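Gripper comparison, table-clearing task

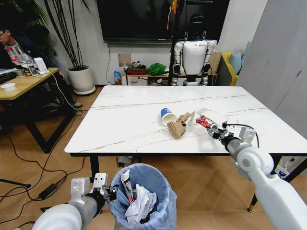
Right gripper on the crushed can, left gripper beside the bin.

Borislav Bošković has finished the first comparison of the Pramis and Waltow controllers on the two-arm setup. Each ran 600 pick attempts on cups, paper bags and cans. Waltow closed more gently on thin aluminum but was slower to release — nearly 2 seconds at the bin. Pramis lost more cups. Logs are with Harpreet Lachance; soft fingertips are next.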